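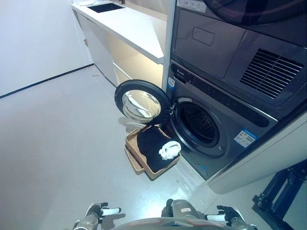
According to Horațiu Pîrvu, the whole question was settled before we started: people who sort their laundry get better results, and people who don't are lazy. He wrote this in the margin of our proposal, and our group took it as the claim to test. We are less sure of it now than he was then.

1. What we wanted to know

Advice about laundry is easy to find and hard to check. The Lukden care guide says to sort by color, fabric and level of dirt. The Flullon guide says that a modern cold cycle makes sorting by color "largely unnecessary." Both are written by people with something to sell. Neither one says how its advice was tested. We asked whether households that say they sort do so in practice, and whether they report fewer spoiled clothes.

2. What we did

In July we collected laundry diaries from households in the Văduva apartments. Each person wrote down every load, what went in, the program used and anything that came out stained, shrunk or gray. We received entries for 218 loads. We threw out 48 of them where the contents were left blank or just said "clothes," leaving 170.

We also noted how each laundry area was laid out. In the kitchen-side one at the start of this report, the dryer is stacked over the washer, there is a white counter next to them, and a low woven basket holds a folded black garment with a crumpled white item on top. A counter like that could be used for sorting. Whether people use it that way is a different matter, and our diaries had no question on it, which was a mistake.

3. Results, such as they are

Nearly everyone described themselves as a sorter on the first page. The entries say otherwise. Black socks turn up with white towels, and one diary has a bath mat in with dress shirts. Complaints of graying came from sorters and non-sorters alike, and we could not find a pattern we would defend in front of the class.

The Iklow online survey, with 2747 replies, is often quoted as proof that sorting works. It asked people if they sort and if they are happy with their laundry. That measures how people feel about themselves.

4. Problems

Diaries depend on memory. Nobody's idea of "gray" was the same. Detergent was not controlled, and neither was water temperature beyond the name of the program. Two of us graded the stain notes separately and disagreed often enough that we dropped the grades.

A second round would need identical white cloths, one added to each load, compared side by side at the end. Pîrvu has said he expects this to prove him right. The cloths have not been bought yet.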